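Flostley Residence
Household Waste and Room Care: Frequently Asked Questions

The answers on this page apply to all furnished rooms and apartments at Flostley Residence. They supplement the House Rules issued with your tenancy agreement. Where the two differ, the House Rules apply.

Which items are supplied for waste in my room?

Each room is supplied with one open bin. Apartments also have a lidded bin in the kitchen and a stackable crate for recycling. These items are listed on your inventory form and must remain in the room when you leave. Residents may bring additional bins of their own, provided they do not block the doorway or the heating vent.

Am I required to use a liner?

Liners are required in kitchen bins. They are optional in room bins, which may be used unlined for dry waste only. Food, tea bags, coffee grounds and anything damp must go in the kitchen bin. Suitable liners are sold at the front desk in rolls.

What may be placed in the room bin?

Paper tissues, packaging that cannot be recycled, dust and sweepings, and worn-out cleaning cloths may be placed in the room bin. The following may not: batteries, light bulbs, broken glass, razor blades, paint, cooking oil, and any cloth that has been used with oil, wax or solvent. Cloths of this last kind should be handed in at the front desk in a sealed container. 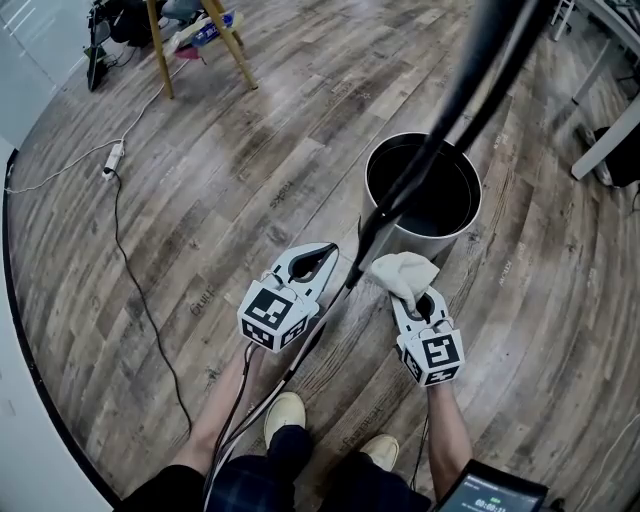

Residence Services Office
Text: Vanderleia Guimarães
Reviewed by: Frøydis Wikström
Last updated: June 8, 2023

Should a used cloth be washed or thrown away?

Cotton and microfiber cloths should be washed and used again where possible. A cloth should be thrown away when it has holes, sheds lint, or still smells after a full wash. A white cloth that has only become gray or stained may be kept for floors and bathroom fixtures. Please do not return worn cloths to the shared cleaning cupboard.

Disposable wipes are never to be flushed, including those labeled as flushable. The cost of clearing a blocked drain is charged to the room or apartment in which the blockage began.

How should a metal bin be cleaned?

Empty the bin and wipe the inside with warm water and a small amount of dish soap. Dry it fully before putting it back. On a brushed metal finish, wipe along the direction of the grain with a soft cloth. Scouring pads, steel wool and chlorine bleach will mark the surface and should not be used. Light scratches are considered normal wear and are not charged at checkout.

Where should the bin stand?

The bin may stand anywhere on the hard floor, at least 500 millimeters from a radiator or portable heater. It should not be placed on a rug or in front of the balcony door. Residents with wood-look floors are asked to lift the bin when moving it. Grit caught under the base can scratch the planks, and such scratches are treated as damage.

How do I care for the wood-look floor?

Sweep or vacuum once a week. Mop with a well-wrung mop and a neutral floor cleaner. Standing water should be wiped up at once, as it may enter the joints between planks. Steam mops are not permitted in any building. Outdoor shoes may be worn in the rooms, although we recommend the use of a doormat from November through April.

When and where do I empty my bin?

Waste is collected from the enclosure behind the Kristiansen Building. The enclosure is open at all hours and your room key opens the gate. Bags must be tied and placed inside a container with the lid closed. Bags left in corridors, stairwells or beside a full container will be removed, and a fee of 600 kroner will be charged if the owner can be identified.

If all containers are full, please take your waste to the second enclosure, next to the Iltton parking area, and notify the office.

May I use the paper bins in the laundry room?

The bins in the laundry room are intended for lint and empty detergent packaging. Household waste should be taken to the enclosure.

My bin is missing or damaged. How do I obtain a replacement?

Submit a request through the Drerine resident portal, under "Room Inventory." Requests are normally handled within 5 working days. If the item was missing when you moved in, please state this and give the date of your inventory form. There is no charge in such cases. Otherwise, the replacement price for a standard room bin is 391 kroner, added to your next rent invoice.

Replacements may differ in size or finish from the original. The office cannot supply a particular color or model on request.

What is checked at the end of my tenancy?

All bins must be empty, clean and dry, and all personal cleaning materials must be removed. Cloths, sponges and half-used bottles may not be left for the next resident. Floors must be swept and mopped, including the area under the bed and behind the door. If further cleaning is needed, the office will order it and deduct the cost from your deposit. An itemized statement is sent in every case.

Are there rules about odor or pests?

Food waste should be removed at least every other day during the summer months. Residents who notice insects or signs of mice must report this through the portal without delay, and should not lay bait or use sprays themselves. Treatment is arranged by the office at no cost to the resident, unless it is found that waste has been stored in the room in breach of the House Rules.

Whom do I contact with other questions?

Questions about waste, cleaning and inventory should be sent through the Drerine portal. The front desk is open on weekdays and can assist residents who do not have access to the portal.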